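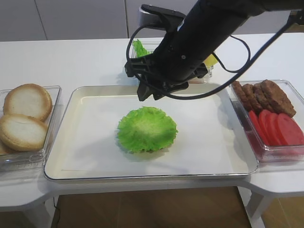 Mistton, 4/12/24

Clindel Enamel Serving Trays

The Clindel tray is back in stock in white, with a new dark green to follow in May. It is made by Beaudoin from pressed steel with two coats of enamel, fired separately, and it has the same shallow sides as the earlier version.

Three sizes are offered. The small holds a coffee pot and two cups. The medium suits a countertop or a bathroom shelf. The large is the one most cafes order – it takes a full sheet of pastries and still fits on a standard cart shelf.

Wash by hand or on the top rack. Do not use steel wool or scouring powder on the enamel. Coffee and tea marks come off with baking soda and a damp cloth. The trays can go in an oven up to 400 degrees, but they should cool before they are rinsed. Small chips at the corners do not affect use, though bare steel will rust if it is left wet.

Trays ship in cartons of 12. Mixed cartons are fine as long as the sizes match. A full carton of the large size is $195, and single trays can be bought at the Mistton counter only.

The Stolla rack, sold separately, stores 8 trays upright and fits all three sizes. It comes flat with four screws and a hex key.

Orders placed before noon leave the same day. Returns are accepted on unused trays in the original carton.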